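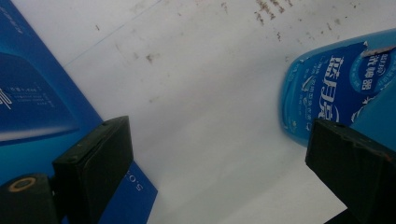

Notebook, 2024-12-26 - visit to the Ginwood workshop, handheld gripper demo

Finally got out to see the Ginwood bench in use, and I'm writing this up the same evening while it's still fresh. Short version for anyone skimming: I want us to try this. The long version follows, with the usual digressions.

Getting there and getting set up

Ginwood is at the back of the old Skasterine building, up the ramp and through the second set of doors (the first set is locked, I tried it twice). They had the coffee on and the bench ready. The open day was pitched at schools and small shops, so there was a fair bit of hallway chatter before the demo started, and I spent most of it peering at the grippers.

The task they run on this bench is called Addo. It's a household goods task: a box, a bottle, one gripper in each hand. You work the grippers yourself and the recording goes off to be used as training data for an arm later on. Their set is at 1,967 recordings so far, and they'd like another 500 before the end of February. When I heard the first number I assumed a big crew and a long year. It's a small crew, and they're just organized. There's a paper log by the door with the start of every run on it, in pen, and I was very taken with that.

What I noticed at the bench

The paper. They tape one big white sheet across the wooden table and work on top of it. I'd have gone straight onto the bare wood and never thought about it. With the sheet down, the blue box and the light blue bottle are very easy to pick out, and when a sheet gets too tired you peel it off and put down another. The one in use had its share of brown specks and smudges, and I rather liked it for that - a bench that gets used looks like a bench that gets used. I did ask whether marks matter for the recordings. The answer was that they would sooner have a bit of variety than a spotless sheet every time. I'd like to see that tested on our side.

The cables. Two of them, black, one from each gripper. I was sure they'd be a nuisance. The trick I was shown is to let the cable follow your forearm and run off the near side of the table, so your hands don't have to think about it. Worked well for me on the right. On the left I kept wanting to turn my wrist over, and I could feel the loop tug when I did.
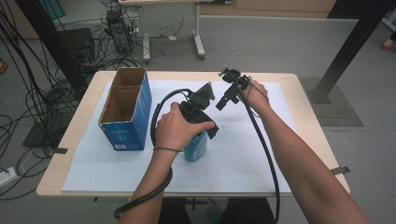

Both grippers over the paper, box to the left, bottle standing under the left-hand gripper.

The box is an open cardboard one with a divider down the inside, so two compartments. The bottle is a Blue Moon one, and the label says so in great big characters. It's a good choice for practice, smooth and rounded, so you find out quickly if your fingers are lined up or not. Mine weren't! My first go I came at it from too high and nudged it sideways. Second go I came in lower and slower and it felt like picking something up with very long tongs. By the fifth or sixth I'd stopped looking at my hands at all, and that was a lovely moment.

I ended up doing 12 runs. They kept ten. The two they tossed were both my fault: in one I paused to ask a question in the middle of a reach, in the other I set off before the start tone.

Things that surprised me

The weight. Lighter than I'd guessed from the pictures on their page, and the balance sits back toward the hand. I could do an hour of it, I think, with a break. Their own rule is 51 minutes on and then a proper rest, and no one would tell me where the odd number came from.

How much the view from the gripper changes with a small tilt of the wrist. I watched my runs back on their screen and one moment there's box and bottle both, then you dip your hand and it's nearly all paper. They showed me a plain little viewer called Zernel that plays the left hand, the right hand and the overhead view side by side. It's basic, the colours are ugly, and it is exactly what we've been missing. I asked for a copy and they said yes before I'd finished the sentence.

The pads take a beating. Mine had scuffs along the edges and some peeling stuff along the top of the blue one. I was told pads get swapped whenever the person running them feels them slip, so no fixed schedule. I'd prefer we write the date on ours.

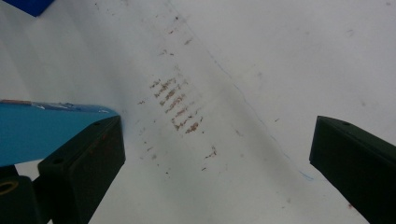 To do back at our bench

Order a roll of white paper, wide enough to cover the table in one piece. Dark tape is fine, that's what they use.

Try the forearm routing for the cables with our own grippers. Might need a softer strap for the left wrist.

Start a pen-and-paper run log. Hang it by the door, with a pen on a string.

Get Zernel going on the old desktop. Check it will open our files - I have my doubts about the timestamps.

Find a box with a divider. Any colour, though I'd start with blue so we can compare against theirs.

Write back to Ginwood to say thanks, and ask if two of us can come for a half day in February and put some runs toward their 500. I've already said I'm keen, so somebody please volunteer to be the other one.

Still to ask them: what they do about left-handed people, and whether the log sheets get typed up or just kept in the binder.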